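Mondlow Bin Picking Kit

Last updated April 6, 2024

I'm Hafiz Wijaya, and this is the page for the Mondlow kit, the bin picking setup I put together while working on a grasping method that I ended up calling Stollel. People kept writing to ask if they could get the same blocks and the same software so they could run the tests on their own arm, so I finally gave in and made it a product (a small one, packed on my kitchen table). If you want the long version with all the math, the report comes in the box. What follows is the chatty version.

What Stollel does

Most picking code I'd used before looks at a pile, gives every possible grasp a score, and goes for the best one. That works great when the parts are spread out. It gets messy when blocks lie across each other, or when one has slid up against a wall and there's no room for the second finger. Stollel scores two things for every grasp: how likely it is to hold, and what it will probably do to the rest of the pile. A pick that's a little worse right now but leaves the neighbors lying flat can win, and I was surprised by how often it does!

The part that learns is pretty small. I trained it on 1,000 recorded pick attempts, good and bad, and I kept the bad ones in on purpose. My first version only saw the successes and it was hopeless near the walls. It would drive a finger straight at the slope, the controller would stop the arm, and I'd get to walk over and reset everything again.

How I tested it

I set up a KUKA arm with a metal gripper over a gray bin with sloping walls, and used rectangular blocks in two colors, dark green and reddish-brown. The color doesn't matter to the grasp scoring at all. It's there for the sorting task, where you ask for one color and the arm has to decide whether to dig for it or move something else out of the way first. I like small piles for this, six blocks or so, where you can still follow what the planner is thinking. With a full bin you just watch it grab whatever is on top.

The case I care about most is a block lying partly over another one, with a third sitting up against the wall. Lift the top one carelessly and it drags the lower one along with it. Stollel will usually go for the crossing block first and bring the finger down beside it, low, near the floor of the bin.
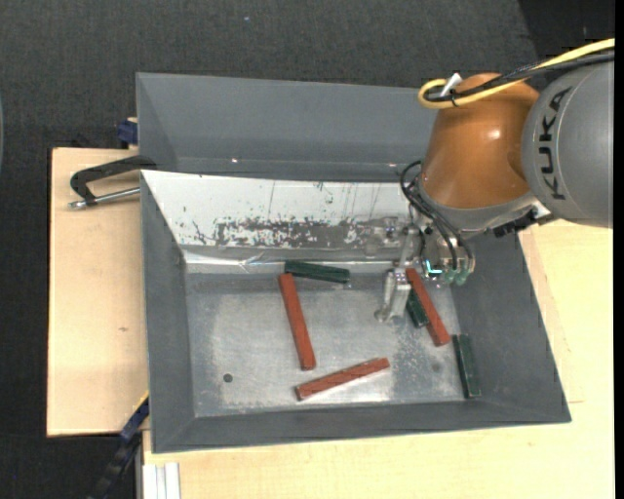

The numbers

My final test was 269 picks, the same arm all the way through, with the pile shaken up again every time the bin was emptied. I ran the plain best-score method on matching piles so I'd have something fair to hold it up against. Stollel needed fewer retries, and most of the difference came from blocks resting on the sloped walls. On blocks lying alone in the open there was no gain worth talking about, and if that's all you pick, save your money.

It's also slower to think. Looking ahead costs time before each pick, and on my old desktop I could feel it. I've trimmed it a good deal, but if you need raw speed, the lookahead can be turned off in the settings and you're back to an ordinary picker.

What's in the kit

You get 2 sets of blocks, one in each color, and the Stollel software with the trained model and all the recorded attempts, failures included. You also get the printed report and my setup notes, which are long and a bit grumpy about lighting. The arm, the gripper and the bin are up to you. Any bin with sloping walls will do fine, but clamp it down well. A bin that creeps a little with every bump will ruin your numbers and you'll spend an evening blaming the camera (I did).

What it works with

The software talks to the arm through Bakhtiari, the motion layer I use for everything, and the download includes it. If you have your own motion code you can skip Bakhtiari and just take the grasp poses as a plain list. For two-finger grippers you only need to type in the finger length and the opening. Suction isn't supported, and I don't have plans for it.

Ordering and questions

Kits ship from the Cetmont workshop, and I pack them myself in small batches, so there can be a bit of a wait. The next big software update is planned for October and should handle round parts better. Anyone who already has a kit gets it free. If you run the test on a different arm, please send me your results, even the ugly ones. I'll add them to the comparison table in the next report with your name on it, or without, if you'd prefer.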